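Brandholm Glass Garden Press-On Nails — my two weeks in the aqua set

I wasn't going to buy another set of press-ons. I have a drawer. My sister has seen the drawer and has opinions about it. But Brandholm put out their Glass Garden line in March and I lasted maybe four days before I had the long aqua ones in my cart, so let's talk about them.

First, the basics. These are full-cover, extra long, see-through nails with a tiny bit of aqua in them, and a few in the set have raised clear decoration. I paid 17 dollars at Tinditon, the beauty supply place over by the bus station, and I've seen them online for a little more than that once you add shipping. You get the nails in a clear case, a sheet of sticky tabs, a little tube of glue, a file and a wooden stick. The file is junk. Every file that comes with every set I've ever owned is junk, so I'm not taking points off.

I've been wearing Vuritz nails for years, and theirs come loose in a baggie, all sizes mixed up. You spend the first half hour lining them up on a towel like a crazy person. So opening something where the nails already sit in two rows of five, ready to go, made me way happier than it should have!
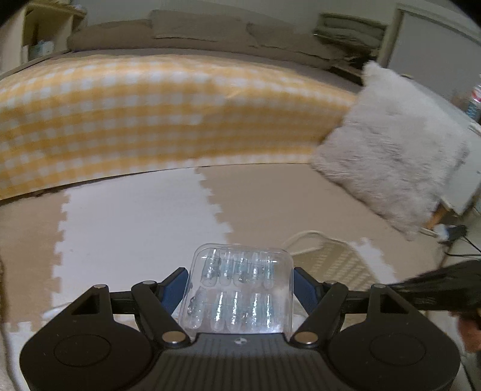

Dayton, March

The color is what sold me. It's so pale that in some light I'm barely sure it's there, and then I turn my hand and there's this cool, watery blue-green, super shiny. I was worried they'd look like plastic spoons (I've had clear sets that absolutely looked like plastic spoons) but the shine is really good and the bumpy glassy bits catch the light like crazy. My favorite is the wide one with all the texture on it. It's my thumb nail and I keep finding excuses to hold a coffee cup.

Fit was a mixed bag. The wide one was perfect on my thumb. My ring fingers were fine. My pinkies are tiny, though, and even the narrowest nail needed filing down on both sides before it would sit flat — with my own file, thank you. If you have wider nail beds you might have the opposite problem, because one nail per finger is all you get. No spares, no in-between sizes. Vuritz wins that one easily, baggie and all.

For the first week I used the sticky tabs. Put them on Thursday night in front of the TV, pushed my cuticles back, wiped everything down with alcohol, pressed and held each one. They looked amazing for 2 days and then the left index popped off while I was getting a pan out of the dishwasher. The next one went in the shower. Tabs are fine for a wedding or a weekend, but I wouldn't trust them with a real week of work and dishes.

Second week I switched to glue, and so much better. The glue in the box is thin and runs, so go easy, I got some on my jeans and it's never coming out. I ended up using the Longo brush-on I already had, and all ten stayed put until I soaked them off. One thing about clear nails and glue: bubbles show. You can't hide anything under these. Start at the cuticle, tilt down slowly, and don't panic-press in the middle like I did on my right thumb, or you'll be staring at a little air pocket for seven days.

Same goes for whatever is going on with your natural nail underneath. I had some leftover dark red polish in the corners the first time and I could see every speck of it. Take the extra few minutes and get it all off.

Length, okay. They're long. I type all day and it took me most of a morning to stop hitting two keys at once. Contact lenses were an adventure. My coworker Oratile Jacobs wears hers this long all year round and told me to use the sides of my fingers for everything, which did help, but I'd still love a shorter version of this exact color. I thought about clipping them and chickened out.

The raised bits snagged on a sweater once. Hair too, a little, mostly when I was washing it. Nothing fell off the nails though, and I did pick at it (I know).

As for reusing them, I got mine off in warm soapy water with a drop of oil, cleaned the backs, and put them back in the case. The insides are a tiny bit cloudy where the glue was. I think I'll get one more wear out of them, maybe with tabs for a night out.

Would I buy them again? Yes for the look, and I'd go straight to glue. If Brandholm ever adds a few extra sizes I'll get the pink ones too. Four stars out of five.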